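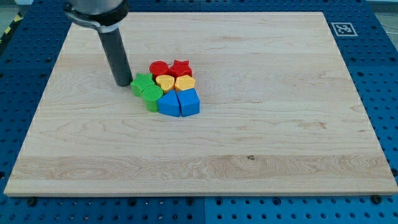 Porthorpe Beekeepers, minutes of the August meeting

Started 7.30 pm. Chair: Jarosław Laskowska. Minutes: Ánh Đào.

Minutes of the last meeting
Agreed, with one spelling corrected.

Honey crop
What a month! Members who have extracted so far reported 200 jars between them, and there are still supers on at Boso Lane. The lime trees did us proud and several people had brought tasters, so this item ran on rather happily. Jarosław's was very dark and minty and went first. The extractor is booked solid for the next fortnight; please return it clean and with both gate valves (one came back in a carrier bag last time).

Varroa
Strips go in as soon as supers come off. Ánh has the bulk order and will hand out packs at the apiary. Members to write the date on the hive record when strips go in and again when they come out. A good discussion followed on sugar-roll counts versus the sticky board. No agreement, but two newer members asked to be shown a sugar roll, and Jarosław will do one at the next apiary afternoon.

Wasps
Already a nuisance at the hedge end. Entrances to be closed down to one bee-width on the nucs. Please don't leave wet frames out for the bees to clean, however tempting.

Honey show
The hall is ours from 8 am for setting up. We have 75 entries promised, our best ever, and the children's candle class is full! Mrs Tạ has kindly agreed to judge the cakes again. Recipe sheets are by the tea urn. Stewards still needed for the afternoon.

Winter feed
Fondant order closes at the end of the month. 70 boxes asked for so far. Cash or transfer, please put your name on the transfer.

Gendo Field
The farmer is sowing phacelia along the bottom strip and would love to have hives there next spring. Huge enthusiasm for this. Ánh to walk the site and check whether a car can get through the gate after rain.

Any other business
Found at the apiary: one left-hand glove, a hive tool with yellow tape on it. Both are in the shed.

Closed 9.15 pm.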